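3.2 The fridge and the fruit

The second part of the study dealt with small fridges of the kind kept in meeting rooms and shared offices. In the interviews reported in Section 2, people who used one of these fridges every day often said that fruit was the food they were least sure what to do with. Sandwiches and yogurt went on whatever shelf was free. Fruit was left on the desk, put in the door, or set on a plate that belonged to somebody else. We wanted to see where it went when the choice was kept simple.

The fridge used at Malthorpe was a black mini fridge with a white interior. It stood on a large light-grey table, high enough that most people could reach the shelf without crouching. We chose the table over the floor after Donnie Mowat's early trials at Pamholm, where a fridge at floor level led people to drop items into the bottom of the compartment with barely a look inside.

Inside there was one white wire shelf near the top, with the lower part of the compartment left clear. A white oval plate was laid flat on the shelf. The plate was included because loose round fruit tended to roll on the wires in the trials, and people spent time settling it. The door liner has low ridges that work as shallow shelf lips, and we left these unused at the start of every session.

Oranges were used throughout. They keep well, they are a familiar size, and a knock against the door does not spoil them. Kirstin Mackay bought 80 in two lots from the same grocer and set aside any that were soft or split. The remaining fruit was washed, dried and kept at room temperature until needed. An orange was used for no more than one day of sessions.

Each of the 74 participants was asked to put one orange away in the fridge and close the door. The wording was the same each time, and the plate was not mentioned. Xiaoqing Long noted the final position of the fruit under one of four headings: on the plate, on the bare wires, on the floor of the compartment, or in the door. Elspeth Galbraith repeated the coding from her own notes, and the two sets were compared at the end of each Tuesday. The fruit and the fridge are shown in Figure 2.

Figure 2. (a) A citrus fruit at close range, with its slightly dimpled peel. (b) The fridge on its table with the door open and the plate on the wire shelf; an orange is held up above the front edge of the table.
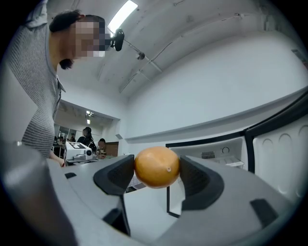
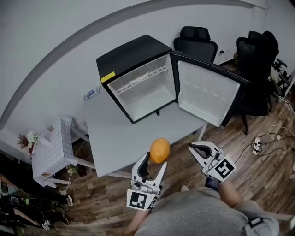
3.3 Where the fruit was placed

Of the 74 participants, 49 put the orange on the plate. Most of the others used the floor of the compartment, and a small number tried the door before changing their minds. For those people we coded only the final position. One participant balanced the orange on the bare wires beside the plate and said that the plate looked as though it was being saved for something.

That remark came up again in other forms. Several people asked whether the plate was theirs to use, even though they had been told that everything in the fridge was part of the setup. In a shared kitchen a clean plate in the fridge usually has an owner, and we think some of the placements on the floor reflect that habit. A plain tray or a bowl might have been read differently. Torquil Dow is testing a bowl in the follow-up at Ulon.

We saw no clear difference between people who kept a small fridge at home and those who did not. Left-handed participants sometimes stepped to the other side of the table to get past the open door, but their choice of position followed the same pattern as the rest of the group.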